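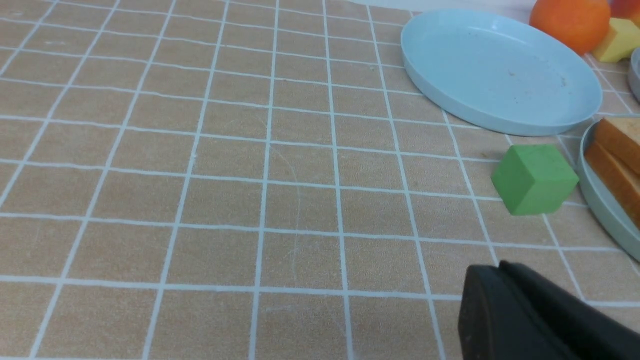
Dorota Zieliński

Brow Lamination and Tinting, Handout 2: Consultation and Patch Testing
04/02/2024

Welcome back, everybody! Last time we talked mostly about brow shapes and mapping, and I know a lot of you went home and drew on your sisters and roommates (good, keep doing it). Today we slow down and look at what happens before you ever open a sachet of lifting lotion, and I'm going to go on about it a bit, so get comfortable.

Start with the talk. Sit down facing your client, with her brows bare, and ask what she likes about them before you ask what she'd change. Then go through the card. You need to know about allergies, eczema or psoriasis near the brow, any retinol or acid products, recent sunburn, and whether she has ever reacted to hair dye or a henna tattoo. A "yes" to that last one means no tint, even if she begs – and some of them do beg!

The patch test. Put a small dab of tint, mixed just as you would for the service, behind the ear or in the crook of the elbow. Do the same with the lotion on a separate spot, and write down which is which. Leave each one on for as long as the maker's leaflet says, wipe clean, and send the client home with the printed slip. Check in with her before the appointment. Any redness, itching or swelling goes on the card and the service is off.

We use the Rellivent kit in class. If your salon stocks something else, follow that leaflet, because timings really do differ from one brand to the next.

Reading the hair. Fine, soft brows take the lotion quickly, and coarse or gray ones can be stubborn. Brows laminated within the last few weeks should be left alone, however flat they've gone. Brush them upward with a dry spoolie and watch how they fall. I could talk about this part all afternoon.

For next class, please fill in 4 consultation cards with real people, and bring them to me or to Miłosz Nowakowski, who is taking the second half on aftercare. Spare cards are in the folder by the sinks.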